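Equipment Purchasing Desk
Ticket: Second arm for the tabletop station, replacement of finger pads
Status: Waiting for decision
Queue: Brorkwood, planning

Opened in September by: tabletop station

We ask for help with the order before the budget closes. The request form does not accept our quote from Karero. It shows "category mismatch" each time I press Submit. The quote has two lines: one arm with controller for 3,000, and one set of finger pads with spare screws for 525. I tried it with the pads as "consumable" and after that as "accessory". The result was the same.

Update, 9:40
I removed the pads and sent only the arm. The form accepted it. But then the pads are not in the plan, and without pads the arm cannot do the table clearing work. Please tell me if I should open a second request or wait.

Update, 11:15
The desk asked why we cannot buy the cheaper gripper from Costache. I checked the data sheet again. Its fingers are straight and hard, and we cannot change the pads by ourselves. For boxes it would be enough. Our list of objects for this year is mixed: fruit, cans, sponges, small kitchen things. I would prefer to pay for the pads now and not come back with a new request in spring.

The desk also asked if one arm is enough for the plan. My answer is no. We have 11 tasks in the plan, and every change of task means that the table must be set again by hand while the arm stands and waits. With a second arm we can prepare one table when the other one is in use. I know this argument was already in the request of last year, but the number of tasks was smaller then.

Update, 14:05
Shipping was also missing in my first calculation. Karero includes it for the arm but not for the pads. If both go in one order, it is free. This is one more reason to keep the two lines together, if the form can be repaired.

Attached for the person who decides about the category, the kind of work we do with the pads:
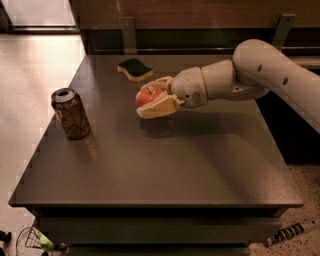
Apple in the gripper, with the can and the sponge on the same table.
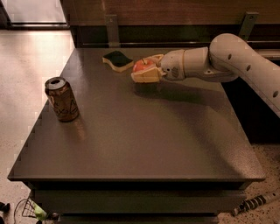 Reply from Skinex form support: the mismatch comes from the controller and has no connection with the pads. Your quote puts arm and controller in one line, and the form wants them in 2 lines if the total is over the limit for small equipment. Please ask Karero to split the price and send the quote again under the same number. The pads can stay as "accessory". I have reopened the draft with both items and returned the arm-only request, so please do not submit that one again.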